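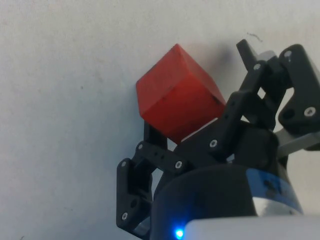
Tudor Lazăr wrote:
> Has anyone on the Mudwood list got the Skavlow grip routine
> to hold a painted block without it turning in the fingers?
> Mine ends up corner first. Also, what are you using for a
> release height over a basket?

Turning is normal if the fingers close off center. The linkage pulls one side in slightly ahead of the other and the block rotates until both sides have contact. I close to 213 counts, wait 2 seconds, then lift. Limit on the finger servo is 3500.
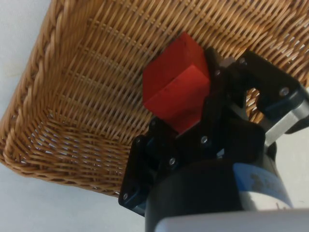 Release height depends on the weave. On wicker I go down until the block is just over the floor of the basket and open there - from higher up it bounces on the strands and comes to rest anywhere.

Check your approach as well. Open the fingers wide and center them over the block before you start down.

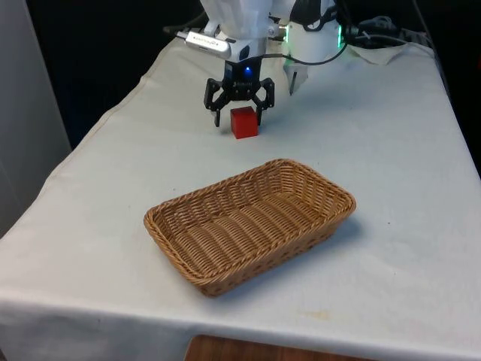
A white cloth on the table is fine, but tape the corners underneath. If it creeps, your taught positions are off and the closing error comes back. The config is in the Urkero folder, file grip2. Change the wrist offset before you run it, mine will not match yours.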